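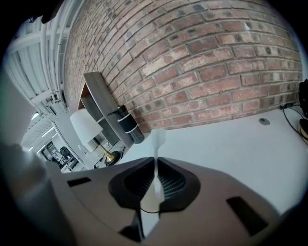 Getting more life out of your kitchen sponges, cloths and brushes
Posted by Kaan Soylu in Kitchen, Cleaning

I love a good washing-up brush. I really do! A decent one with a beech handle will see you through most of a year, and yet so many of us let them go grey and smelly in a pot by the tap after a few weeks.

Start with how you store them. Bristles want to point down or sideways so the water runs off them and away from the handle. I hang mine from a cup hook screwed under the shelf (17 cm above the draining board, if you're fussy like me) and it has made such a difference. The old one stood upright in a jam jar and the wood split right where the head joins on.

Cloths next. Cotton dishcloths can go in a hot wash with the tea towels, but leave out the fabric softener, as it coats the fibres and they stop soaking anything up. Wring them, shake them, hang them over the tap opened right out. A folded cloth stays damp all night and you'll smell it by breakfast.

Sponges are trickier. I cut mine in half with kitchen scissors before I use them – you get two for one, and the small ones fit inside a mug. Snip a corner off when a sponge gets tired, and that tells everyone in the house it's now for the bin, the oven or the bike.

For stained brushes, stir a spoonful of washing soda into a bowl of hot water, pop the brush in head first and leave it while you have a cup of tea. Keep the wooden part out of the water and wear gloves. Rinse well. Last April I did every brush in the house this way in one go and felt ridiculously pleased with myself.

Linseed oil on the handles, twice a year, thin coat, wipe off the extra. Lay the oily rag out flat outdoors to dry and don't ever scrunch it up, because it can heat up and catch fire on its own.

Several of you asked about the plug hole brush from my last post. It's a cheap bottle brush with the wire bent over at the end – perfect for the overflow too!

Next time: limescale round the taps, and what I do with lemon halves.

Filed under: brushes, cloths, washing up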